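Talks > Workplace > Desk setup > Speaker notes

Sunday, July 10, 2022
By Paula Zamfir

Notes for the Westport talk, 40 minutes with questions. Slides are Arvid Lunde's, running order is mine.

Opening. Say who I am and thank Safta Lungu for the slot. Ask people to picture the desk they left on Friday. Go straight to the first point: close the laptop before you move anything else. An open screen takes up the middle of the desk and you end up working around it.
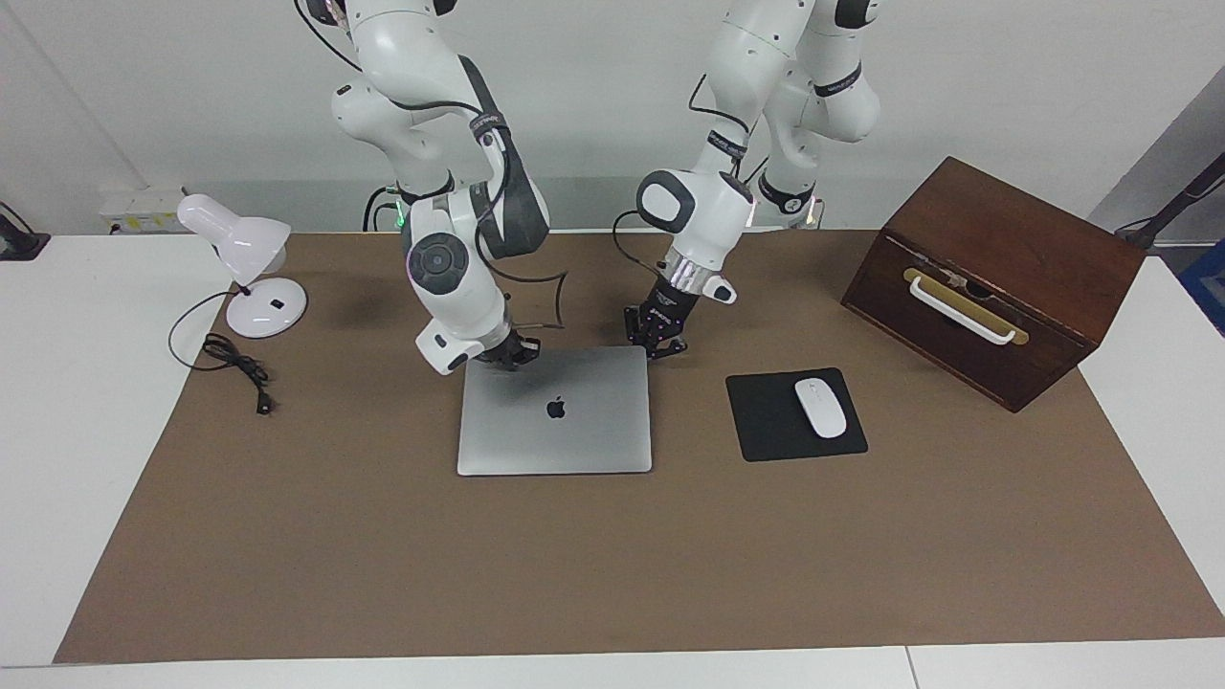

Slide 6. Laptop closed, lid up, on the brown mat.

Leave this up while I talk about the mat. A plain mat marks the area you are arranging. Anything off it can wait. At Binmont we asked 27 people to try this in May and almost all kept the mat afterward. Don't read out the comments, they're in the handout.

Pause for water.

Next point is the mouse. Give it a fixed spot and put the pad down first. I use the left side, most of the room will want the right. If someone asks about trackpads, say it's fine to skip the mouse and move on. Zamfira Filip may bring up cables. Keep it short: one route, off the back. 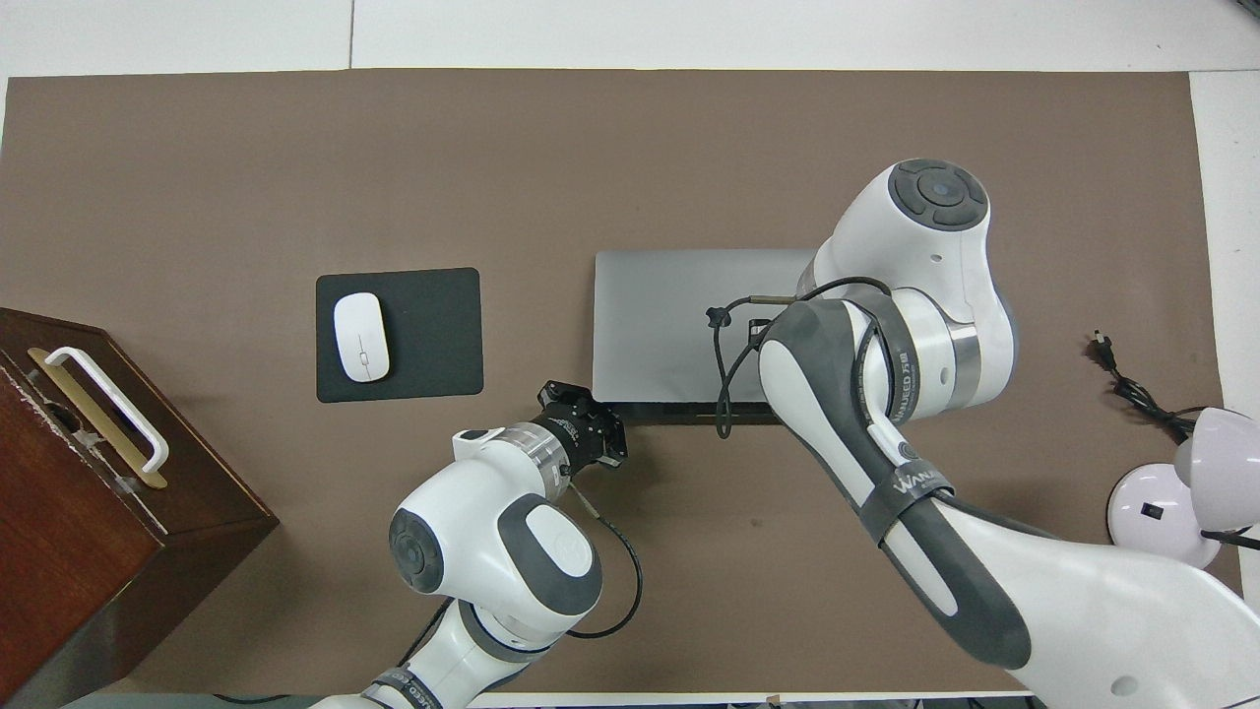
Mouse pad to the left of the laptop, white mouse on it. Wooden box at far left.

Mention boxes and drawers here. Small stuff goes in a box within reach, pens and adapters mostly. One box per desk. Papers are a separate talk (Vasilică Bucur has it after lunch).

Exercise, 2 people to a table. They clear the mat, then put back only what they used that morning. Collect the sheets at the door.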